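Onton 344 laptop: hinge cracking the lid, anyone had a free repair?
Laptops and Portables > Repairs and Warranty

galtberg_gran
Hello all, hope you don't mind a long one. My Onton 344 is coming up to its third birthday and the left hinge has started pulling the lid apart, with a lovely crunch every time I open it. I rang the shop and they want 200 pounds for a new lid! I've been ever so careful with it (it lives on the dining table, poor thing) and I can't believe it's only mine. Should I be arguing?
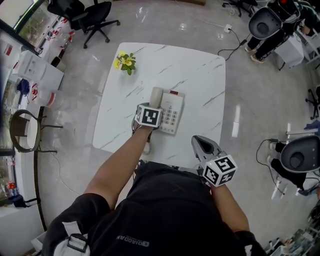
Re: Onton 344 laptop: hinge cracking the lid

tkachuk_o
Oh, you have my sympathy, mine did the same last July. Do argue! I wrote to Onton direct, nicely but firmly, and they fixed it free even though I was out of warranty. Quote the part number on the hinge, mine was 3349, and ask for the repairs manager. Oleksandra

bikari_bob
I'd be careful about getting hopes up. Three years is a fair run for a hinge, and I've opened plenty of lids from one corner myself and paid the price. A tube of epoxy and a patient evening sorted mine.

tkachuk_o
Sorry Bob, can't agree. The screws go into thin plastic and they pull out however you open it. Glue it and they'll have a reason to turn you down later. 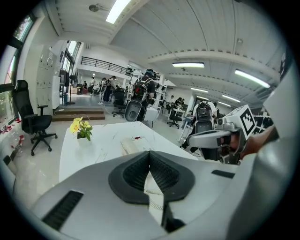 Posted by Danylo Lytvynenko, moderator, 83 posts

Evening both, and welcome galtberg_gran. I'm with Oleksandra on the glue, at least until you've had an answer in writing. Back up your files before it goes anywhere, and do take a few photos of the crack.

galtberg_gran
Thank you all, you are kind. Letter going off tomorrow, and Bob, I'll keep the epoxy in mind!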